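Course Notes > Automation in Practice > Week 6

We use cookies to remember your settings and to see which pages get read. Accept | Manage choices

Automation in Practice: Handout 6
The open day at Clellari, Dondedthorpe

Read this before Tuesday's session. It covers what we saw at the Clellari open day in May, with the working notes I promised on the tote demonstration. If you missed the trip, you can still do the exercise at the end, since all the numbers you need are here. Bring a pencil, we'll be sketching.

Why we went

So far we have talked about picking as if the hard part were always the gripper. I wanted you to see a floor where a lot of the effort goes into containers: where they stand, how they nest, how a robot finds the rim of one when it is sitting inside another of nearly the same color. Clellari handles small parts for several customers, and the Milar cell was running for visitors from 10 a.m. I could have stayed at it all day (some of you very nearly did!).

Gediminas Grigaitė, who set up the cell, gave us far more time than we had been promised. Thank you again to him and to the whole shift for putting up with our questions.

The cell, in short

Milar is the name of the whole setup: the robot, its head camera, the software that plans each reach, and the logging. The job in the demonstration was bin handling. The robot looks down into a container, works out what is in it, and decides where its hands should go. Everything it knows at that point comes from the head view, so when you study the picture, try to think from up there.

Notice how much of the view is taken up by a single open crate. That is normal for this kind of work. The head has to be nearly over the container to see the floor of it, and the price is that the rest of the room gets squeezed into a strip along the top. 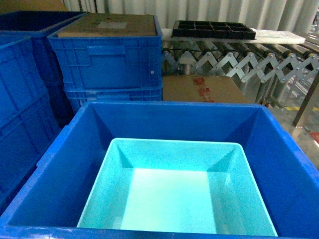
Photo: Clellari / Milar head camera

Start with the two containers, the light cyan bin sitting inside the deeper blue crate. There is a band of the darker blue on every side of the small bin, wider at the left and right. For a planner that band matters enormously. It is the space available for fingers going down outside the bin, and the wide sides are the natural first choice for a two-handed lift.

Then look at the brightness. The bottom of the cyan bin reflects the light and comes out almost white-blue. Grigaitė spent a good ten minutes on this, and it was my favorite part of the day. A bright patch on an empty floor can be read as an object. In an early version of the software the robot would try to pick up the shine! The fix they described was to compare several views from slightly different head positions. A reflection shifts as the head moves, and a real part stays where it is.

The third point is about blue on blue. With more crates stacked behind and to the left, edges of similar color turn up all over the view. Rim detection that relies on color alone has a hard time. We discussed shape cues in week 4, so go back to those notes if this feels new.

Last, the conveyor. It is the expanding type, with scissor links along the sides, so it can be pulled out or pushed back as the floor layout changes. Handy for people, awkward for a robot that expects fixed coordinates. Please think about how you would let the robot know the conveyor has been moved.

Figures from the talk

Bin picks attempted in the test run: 1,953
Picks completed without a person stepping in: 1,362
Containers in each nest: 2
Arms used per lift: 2

Copy these carefully. The first two are for the whole test run, and the run included the days when the reflection problem was still there, so treat the success rate as a mixed figure. Grigaitė was very open about this and I liked him for it.

Software note

Several of you asked about Org. It is the logging tool that ties each attempt to the head view saved just before the reach. When a pick fails, the team opens the entry, looks at what the robot was looking at, and tags a cause. I asked whether the tags ever get argued over. They do, mostly between "bad view" and "bad plan," and I'd love us to have the same argument in class.

Exercise for Tuesday

Work out the share of attempts completed without help. Then sketch the nested bins from above and mark where you would place each hand. On the same sketch, shade any area you think a camera might misread, and write a sentence or two on how you would check it.

Pairs are fine. If you get stuck on the hand positions, try it at home with one food container inside another. It is surprisingly good practice, and you will find out quickly which sides your fingers prefer.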